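De: Catriona Pollock
Para: lista Plotby-manipulação
Data: 21/07/2020
Assunto: Re: Re: paragem não pedida, tarefa "lixo do quarto"

Kalliopi Obradović escreveu:
> Catriona, no registo aparece uma paragem de protecção no braço
> direito ao passo 1673 e logo a seguir um "tarefa concluída".
> As duas coisas não podem ser verdade. Foi o pulso outra vez?
> E alguém mexeu no limite de força desde Fevereiro?

Olá a todos,

O pulso está inocente, Kalliopi. Passei a tarde com os registos e o culpado é o verificador de fim de tarefa, que tem uma fé comovente na humanidade e nos robôs. Ele vê a mão direita abrir dentro de uma zona larga à volta do caixote e dá o objecto por entregue. Se a garrafa foi para o caixote ou para a alcatifa é, para ele, um pormenor de limpeza.

A paragem tem outra origem. A mão esquerda trabalha encostada ao rebordo, e o controlador soma essa força à do braço direito quando este desce até ao chão. Chega ao limite, pára tudo, e o verificador, que corre à parte, assina por baixo e vai à sua vida. Seguem dois momentos do quarto de ensaio.
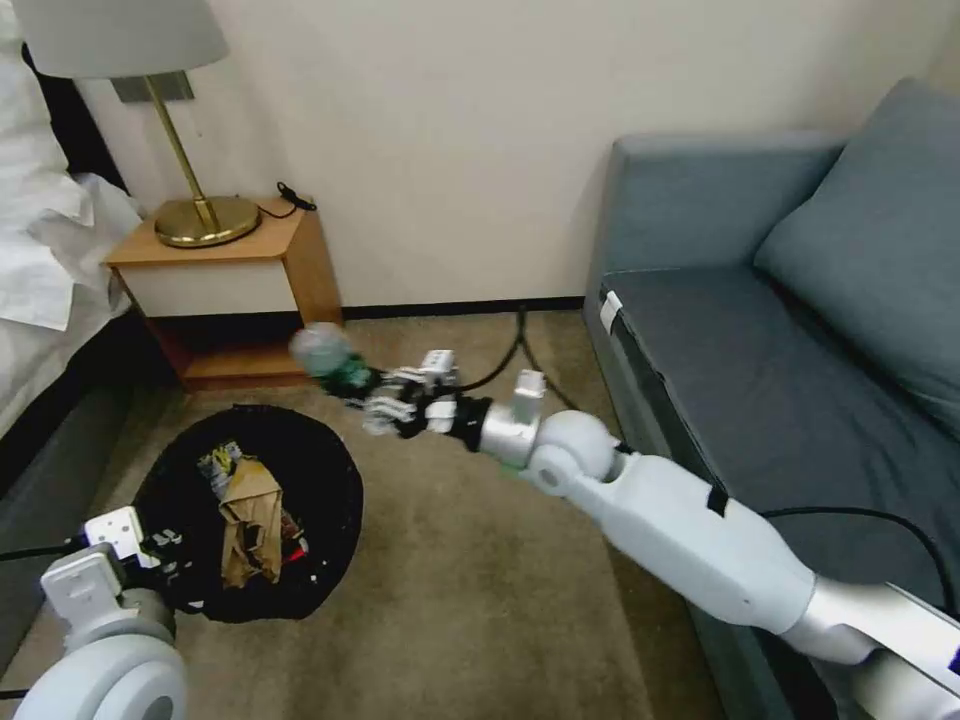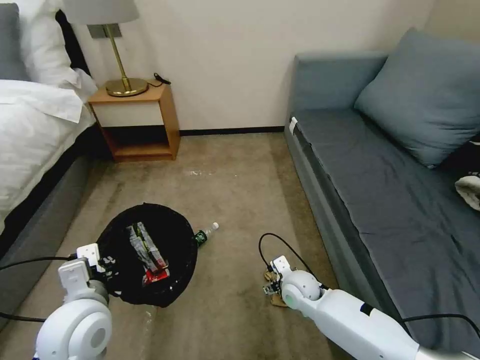 Em 3000 ciclos simulados na Clenstead isto nunca apareceu, o que diz bastante sobre os caixotes simulados na Clenstead. No quarto a sério tivemos 18 paragens em 173 tentativas, e em quase todas o relatório trazia um belo visto verde. O Iona Swanson, perdão, a Iona (desculpa, escrevo isto sem jantar) já marcou as tentativas suspeitas para revisão à mão.

Quanto ao limite de força: sim, alguém mexeu. Fui eu, em Fevereiro, e deixei uma nota num ficheiro que só eu leio. Já repus o valor antigo.

O que peço até haver correcção:

- ninguém reinicia o braço a partir da consola depois de uma paragem; vai-se lá, carrega-se no botão de emergência e só depois se entra na zona dos braços;
- as tentativas com paragem contam como falhadas, diga o verificador o que disser;
- Suha, preciso das forças dos dois braços em canais separados.

Jean, a demonstração para a Montoya fica adiada até o Suha me mandar os canais. Podes dizer-lhes que é uma questão de calibração. Também é um bocadinho.

Catriona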